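4.2 Where people put their coats

Tuesday, by Vittoria Sartori and Giorgia Leone

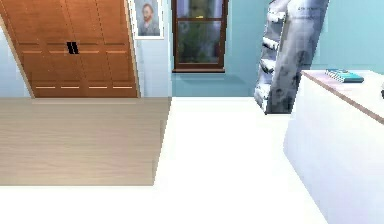

Figure 3. Rendered room with a wooden wardrobe and a framed portrait on the wall.

I went into the Vindomstead interviews sure that storage space would explain everything (I own far too many coats myself!). We asked 100 households where the coat they wore most had spent the night, and 50 of them said a chair. Giorgia had bet on the hall hook, so lunch was on her. What surprised me more was how people talked about their wardrobes, almost like a spare room, a place for things they'd stopped reaching for but weren't ready to give away. One woman in Vellivbridge keeps 3 winter coats in hers and wears a fourth, which lives on the banister from November on. We come back to banisters in Section 5.

12 shares | 4 comments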